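Skorkerska kids' plastic knife – two months in

2018-09-02
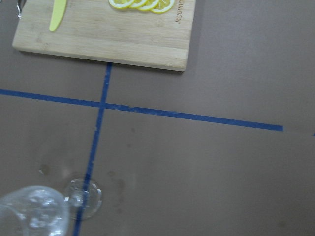

Gerardo reckons a plastic knife is a waste of a drawer, and that any kid old enough to help can be handed a small paring knife and watched. He's raised three of them so fair enough. But I wasn't going to do that with a five-year-old and a lemon, so I bought the Skorkerska for $9 and we've been using it most days.

Quick one because dinner's on.

What it is: one-piece plastic knife, rounded blade, no point on it. Comes in a few colours, I got the pale yellow. Also tried the Barnix set (three knives, $24, more on that below).

Lemons first as that's what I bought it for. My daughter is obsessed with lemon in her water. Going through the rind is the hard bit – you have to saw, pushing straight down does nothing except squash the thing. Once she got the sawing she was away. Thin rounds are possible if the lemon is fresh and firm. Old lemon from the bottom of the fruit bowl, forget it, you get mush and juice up your sleeve.

Trick that helped: I cut the end off with my own knife first so she has a flat face to start from. Also keep her other hand in a claw. She forgets every second slice.

Other stuff we've tried:
Strawberries, perfect.
Banana, obviously.
Cucumber, good, bit slow.
Cheese, drags and goes crumbly. Softer cheese fine.
Capsicum – skin side up is hopeless, skin side down OK.
Carrot, no. Not raw. Don't bother.
Sweet potato, see carrot.
Sandwiches, better than my actual bread knife tbh.

Cleaning. Top rack of the dishwasher, no warping so far. Beetroot stained it a bit near the handle and that took a soak in bicarb to shift. Turmeric I haven't risked.

Board matters more than I thought. On a glass board the knife skates around and the kid gets the shits with it. Bamboo is much better, a bit of grip but not so much it chews the edge. Ours has had lemon on it constantly so I rinse it straight away and stand it up to dry, and oil it when I remember. If your board slides put a damp tea towel under it. Should of done that from day one.

The edge. It does go dull, in the sense that the little teeth get rounded. After two months ours is noticably worse on tomatoes than it was. You can't sharpen it. At nine bucks I'll just get another, though it does bug me chucking plastic out.

The Barnix ones: stiffer, slightly sharper teeth, handles too fat for small hands. She used the little one twice and went back to the yellow. I use the big one for lettuce. At $24 I wouldn't buy the set again for a kid under seven. Older than that maybe.

Does it cut skin? I dragged it over my thumb reasonably hard, left a white line and that was it. You could graze yourself if you really tried. Still wouldn't leave a toddler alone with it.

Gripes
– handle gets slippery with juice on it, needs some texture
– blade is short, so big lemons need turning
– no hole to hang it up

Would I buy again, yes. 4 out of 5. Loses one for the handle.

Comments (3)

Stavros Giannakopoulos
We've got the green one, same story with carrots. If you steam them for a couple of minutes first the kids can get through them no worries. Mine went dull by October last year and we'd had it since winter so I think you're on track.

mel_k
Does it do oranges? Lunchbox duty here and I'm over it

Gerardo Castillo
Still say paring knife. The damp tea towel is a good tip but.

Related reviews
Manalo citrus squeezer, the hinged one
Plekiva bamboo board oil, 200 ml
Step stools for the kitchen bench, under $31
Barnix peeler – righties only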